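Visita al banco de pruebas de Drirkley: pinzas, cámaras y cables

3 de diciembre de 2019

En septiembre nos llegó la invitación de Drirkley para ver su banco de comparación de pinzas, y hasta ahora no habíamos podido cuadrar el viaje. La visita duró una mañana. Fuimos con una pregunta concreta: si una pinza paralela de dos dedos, sin cambiar de útil, sirve para preparar lotes de componentes eléctricos pequeños, que es lo que nos piden dos clientes desde la primavera.

El taller está en la planta baja de una nave compartida con un almacén de recambios. En la entrada tienen un carro con guías Rollon que no pudimos ver en marcha porque estaba a medio montar. Pasamos directamente al banco.

El proyecto se llama Loteo. La tarea es sencilla de explicar: coger piezas de unas cajas y dejarlas en una bandeja central, un lote cada vez. Comparan dos juegos de dedos, uno de superficie lisa y otro con estrías verticales finas, y dos controladores, el propio y uno de Bianchini. Cada combinación pasa por 100 agarres con cada tipo de pieza. Con 30 ya se ven las diferencias gruesas, nos dijeron, pero las piezas con cable dan resultados muy irregulares y prefieren la serie larga.

Empezamos por los mazos de cable trenzado, lo más incómodo de todo el surtido. El cable gira dentro de los dedos y el conector del extremo acaba apuntando a cualquier sitio. Con los dedos lisos apretaban más y aun así giraba. Con los estriados, la mejor serie llegó a 92 agarres válidos, siempre que se cogiera el trenzado por una zona apretada y no donde los hilos se abren.
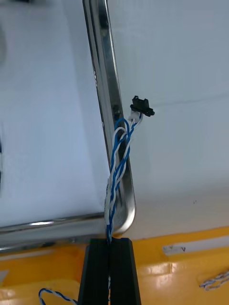

Par trenzado azul y blanco entre los dedos estriados, visto desde la cámara de muñeca.

La cámara de muñeca es la parte que más discusión generó en el grupo. Da una vista muy buena de los dedos y de lo que hay entre ellos, pero el acero pulido de la bandeja devuelve brillos que cambian con cada movimiento. Drirkley ha probado a bajar la exposición. Mejora el borde metálico y empeora todo lo negro, conectores incluidos. De momento trabajan con un valor intermedio y lo dejan fijo durante toda la serie, para que las comparaciones valgan.

Después pasamos a los solenoides. Aquí el cuerpo es rígido y rectangular, y la pinza lo coge bien por los lados del bastidor. Las dificultades son otras: el émbolo y el muelle sobresalen por arriba, y los cables salen por el otro extremo y se enganchan con lo que encuentran. El controlador de Bianchini cierra con una rampa más suave y desplaza menos la pieza al hacer contacto. El propio es más rápido – se nota a simple vista – pero a cambio empuja el solenoide antes de sujetarlo. Preguntamos por el ajuste de fuerza y nos enseñaron la pantalla de parámetros, bastante más cómoda en el de Bianchini.

Nos interesaba también ver si el brazo mantenía la pieza vertical junto al borde de la bandeja, que es donde hay menos sitio para los dedos. En las pasadas que vimos el margen era de pocos milímetros.
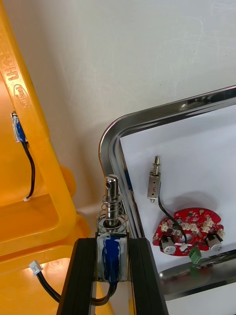
Disposición de la mesa y cámara fija

La mesa es blanca, con cuatro cajas amarillas alrededor de una bandeja de acero inoxidable. Trabajan dos pinzas, una por cada lado. Cada caja lleva un tipo de material: 6 piezas cilíndricas metálicas con cables en una, placas rojas en otra, y en las dos restantes los mazos trenzados y los conjuntos de cable rojo, negro y amarillo. El fondo de la bandeja va cubierto con papel blanco, que quita buena parte del reflejo del metal y da contraste a las placas.

La cámara fija cubre casi toda la mesa, aunque no entera. Dos de las cajas se salen por los bordes de la imagen, y para nuestro uso eso sería un problema: queremos comprobar el contenido de cada caja antes de empezar el lote. En Drirkley lo resuelven con las cámaras de muñeca, que se asoman a la caja antes de coger. Es más lento y depende de que el brazo llegue bien a las esquinas. 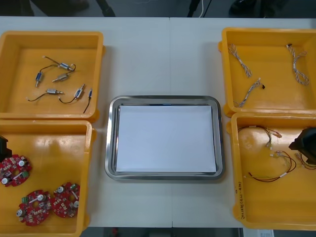
Lo que nos llevamos

Para piezas con cuerpo rígido, los dos juegos de dedos nos valdrían. Para cable trenzado solo consideraríamos los estriados. Las placas las vimos poco rato y preferimos no opinar; el contorno irregular y los componentes altos piden una prueba aparte.

Del controlador, nos inclinamos por el de Bianchini si el precio no se dispara. Hemos pedido oferta con y sin el módulo de fuerza.

Quedan pendientes la hoja de datos de los dedos y los registros completos de las series con solenoides, que nos enviarán por correo. Antes de la próxima visita prepararemos una caja con nuestras propias piezas, con los cables sin peinar, tal como llegan del proveedor.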